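Unit 6 handout — hand-held gripper kits, should we buy
Notes by Widad Masri, 2025-09-18. Rough, fix your own spelling.

Kit under review: the Tamness pair. Two hand-held grippers, charger, carry case, one year of the upload service. List price 1425 per pair. Training day extra, ask Signe Eklund before you quote that to anyone.

Reminder from last unit: you hold the tool, you do the task, the recording goes off to train an arm later. No arm in the room. So the kit gets judged on two things — how it feels in the hand, and what the recordings are worth afterwards.

Small objects are the hard test. Boxes and cups tell you very little, every kit on the market can do boxes and cups. Jewelry is better. Thin, shiny, tangles, rolls off. A pearl stud gives the fingers almost nothing to close on, and a bracelet changes shape the moment you lift it.
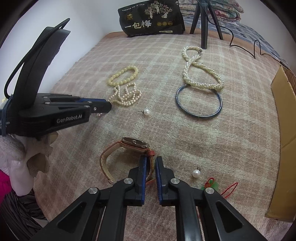
Soft bedding makes it harder again. Finger tips push into the cloth before they close, and people who learned on a hard table press too much. Give new operators both surfaces in the first session.

Points to check in any trial (exam will ask for reasons, not just the list):
Pad wear. Look at the pads after 32 sessions, not after one.
Grip force at the thumb. Brândușa found the Drestach trigger stiff by the end of a shift.
Cable or no cable. Cables drag over the work and move things.
Left and right hand in sync. Ask the seller for the raw times, not a chart.
Who owns the recordings. Read the contract, page 2.

Service side. Moges will clean and label up to 3000 clips a month under the basic plan. Rejected clips still count toward the limit — this was not clear in the July brochure and Spyros Golob had to write in and ask. Illelano labels nothing but lets you keep everything on your own disks.

My view so far: Tamness for the hardware, undecided on teh service. Stela thinks the price drops if we take several pairs. Maybe.

For next time: write one page on which small object you would test first and why. Bring the object.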